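Soft Furnishings Return to the Pirnby Reading Rooms

The refurbishment of the soft furnishings in the Pirnby reading rooms, which began in January, has now reached its final stage. Members who use the building regularly will have noticed that several seats and day beds were withdrawn for a time, and we are grateful for their patience.

In all, 339 items were examined, including cushions, bedspreads, throws and sofa covers. Of these, 128 required repair and 12 were judged to be beyond it. The repairs were carried out at the Simard workroom in Tukstead, where seams were restitched and worn fillings replaced. Covers that were sound were cleaned, pressed and returned to the same rooms from which they had been taken.

It was decided at an early stage that patterned covers should be kept wherever possible. Many were given to the association over a long period, and they do not match — a point which some members have raised in the past. The rooms are nevertheless better known for their variety than for any single scheme, and plain replacements will be bought only where a cover cannot be mended.

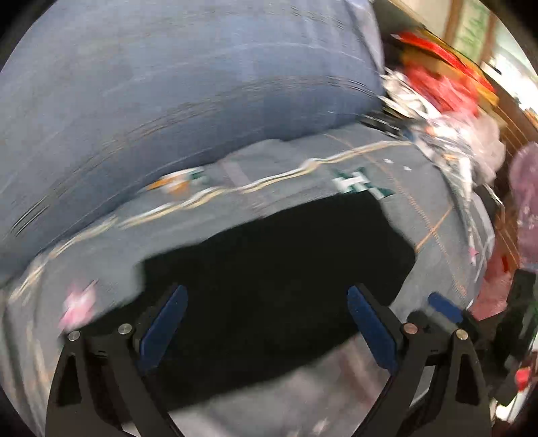

Members are asked to observe a few simple arrangements from now on. Cushions should be left on the seat or bed to which they belong and should not be placed on the floor. Covers that have slipped should be drawn straight before leaving the room. Food and hot drinks may be taken in the Wimix Room only.

Loose threads, stains or split seams should be reported at the front desk, where a repairs book is kept. Spare covers are held in the linen store on the first floor and may be requested at the desk until four o'clock in the afternoon.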